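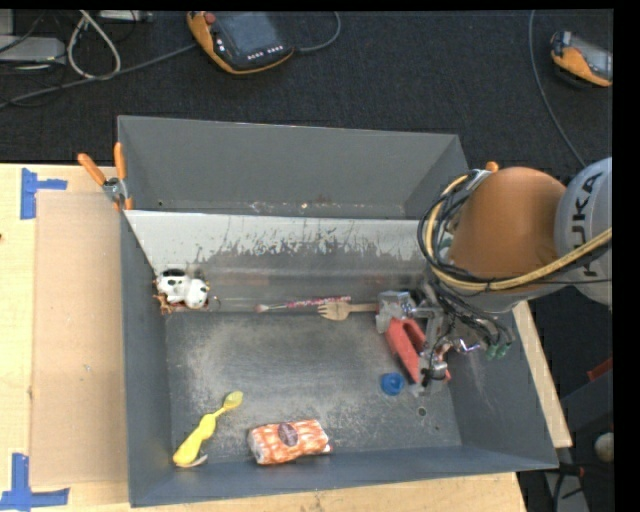

A metal bin with a divider and a scuffed floor.

New arrangements for scrap metal at Curkari Court

From April, residents can bring scrap metal to the yard behind Toltell House instead of taking it across town to the tip. The service covers all 618 homes on the estate, including the flats over the shops, which were left out of the old bulky waste round. There is no charge and you don't need to book.

The work is being done by Lolletti, the firm that already empties our paper and glass banks. Their contract has been extended for two years. Siham Sqalli in the estate office has been asking for something like this for a long time, mostly on account of the bike frames and clothes airers that get left in the stairwells and have to be moved before the cleaners can start.

The yard gate will be unlocked at 8 in the morning and locked again at 4 in the afternoon. We know that is awkward for people who work normal hours. Siham is talking to Lolletti about a later closing time in the summer, and we will print the answer when we get one. Please don't leave things outside the gate when it is shut. The fire engine needs that stretch of road clear, and so does the van for the pharmacy.

What you can bring

Pots, pans, baking trays and cutlery. Curtain rails and hooks. Bed frames, if you have taken them apart. Taps and pipe. Screws, nails, hinges and other small bits, in an open tub or a jar so that we can see what they are. Tools that are past mending. Bicycle frames with the tyres off. Shelving brackets. Filing cabinets, emptied first (last year we had one come in with somebody's tax papers still in the bottom drawer).

What you can't bring

Gas bottles of any size, full or empty. Paint tins with paint in them. Fridges and freezers, which still have to be collected by the council. Car batteries. Aerosols. Anything with a plug should go in the small electricals bank by the bus stop, and that includes kettles and toasters even though they are mostly metal.

Food and drink cans stay in your ordinary recycling. They are paid for separately and it confuses the weights if they turn up in the yard.

Sorting at home

Lolletti would like metals kept in two lots if you can manage it. One is for iron and steel, the other for everything else, meaning aluminium, brass, copper and so on. A fridge magnet will tell you which is which in most cases: if it sticks firmly, the item goes with the iron and steel. Stainless steel is the exception. Some of it takes a magnet and some of it doesn't, so put it to one side and ask at the gate.

Mixed items, such as a pan with a plastic handle, can go in as they are if the handle won't come off. Hauke Mühlbauer, who looks after the yard for Lolletti, would prefer you left it on. He has had too many people cut themselves trying to be helpful with a bread knife. Wrap anything sharp in newspaper and write "sharp" on it.

Large items need two people to lift them. If you live alone or can't manage the stairs, ring the office and we will put you on the list for help. Zineb Abdel Rahman keeps the list and will ring you back with a time. She needs to know which floor you are on, whether your lift is working and the rough size of the item. Please measure wardrobes and bed ends before you ring. The lift doors in Toltell House are narrower than the ones in the other blocks.

Things that still work

If something is still usable, please think about passing it on before you scrap it. Lytvynenko, the hardware shop on the parade, takes hand tools in fair condition and sells them from a shelf near the till. Salma El Khatib runs the counter there most mornings and will tell you straight away if she wants a thing or not. She doesn't take power tools, ladders or anything electrical. She is short of clamps and spirit levels at the moment and has far too many hammers.

Bicycles in working order can go to Mansa Sulemana at number 2, Garden Row, who does them up for the school. Small frames are wanted most. He has nowhere to store adult bikes over the winter, so please ask him before wheeling one round.

The money

Lolletti pays the estate for the metal by weight. The rate changes with the market and we don't expect it to be much in the first year. Whatever comes in will be put towards new lighting on the path between the yard and the shops, where two of the lamps have been out since before Christmas. The sums will be printed in the spring issue along with the service charge figures.

Questions about the yard should go to Siham at the estate office. The number is on the back page.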